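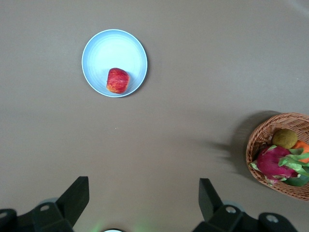 A red apple in a light blue bowl.

Mfaume fruit boxes are coming to more lunchrooms this spring

6 Sep 2021

I'm Kheri Mutiso, I run Mfaume, and I've been itching to share this one! From today our weekly fruit boxes are open to any workplace in the Clesex area with 15 people or more. Until now we only looked after the big sites, and my inbox was full of small offices asking (very politely, mostly) when it would be their turn.

We started in May with 7 workplaces and one van. The van is still going, bless it, and it's now got a second one for company. Between them they'll be doing the rounds of 200 lunchrooms by the time the stone fruit comes in, and I get a bit giddy every time I look at the delivery sheet.

What's in a box? Whatever our growers are happiest with that week. Apples and bananas are in there all year, and the rest moves with the seasons – mandarins, pears, plums, the odd pineapple if your office has someone who's good with a knife. Tell us your favourites when you sign up and we'll do our best. Allergies too, please, there's a spot for them on the form.
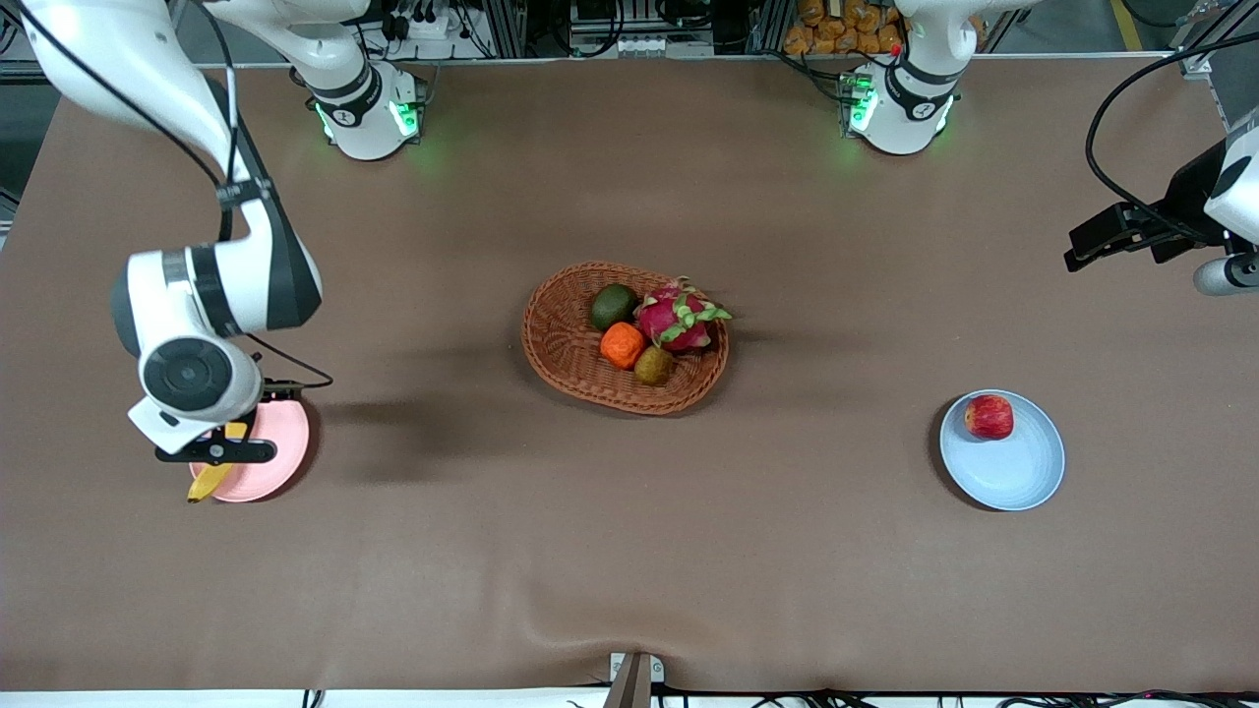

How the boxes work

Pick a small, medium or large box and a delivery morning. We drop it off before 6 if you've got somewhere safe to leave it, or during office hours if you haven't. Empty boxes go back with the driver the following week. You can skip a week or change size whenever you like, just let us know two days ahead.

Dennis Magesa looks after the office at Sivix, one of our first customers, and he sent me this: "We used to have a biscuit tin and that was it. Now I get told off if the bananas run out before Thursday."

We're packing out of the Hidero building these days, so there's finally room for a colour-coded shelf for each run (my favourite thing in the whole place).

Sign-ups are open on the Mfaume website. For media enquiries or a box to try in your newsroom, ask for Kheri.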